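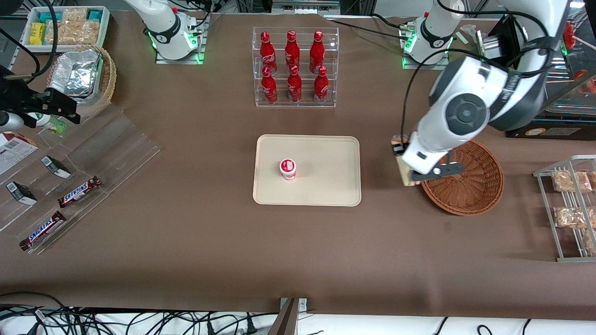

Snack table, mid-sort: tiered rack at the back, stepped stand to the side, tray in the middle.

A snack table goes wrong in the same way every year. Everything starts flat, and by nine o'clock people are digging.

Go up before you go out. A two-tier clear rack puts the back row of bottles above the front row, so guests stop knocking over three Cokes to reach a fourth. Mine cost $17 and has outlasted two blenders.

Candy bars belong on steps. Laid on a stepped stand, a Snickers looks like an offer. In a bowl it looks like Halloween leftovers, and in November it probably is.

Leave one basket empty. Wrappers will find it. If you fill every basket, they will find the couch.

Keep the tray in the middle nearly bare. It's where people put things down while they decide, and some of them take around 17 minutes.

Small boxes go on the upper step, labels out. Foil containers go in a basket, where they can't skate.

Amedeo Ferri, Gumville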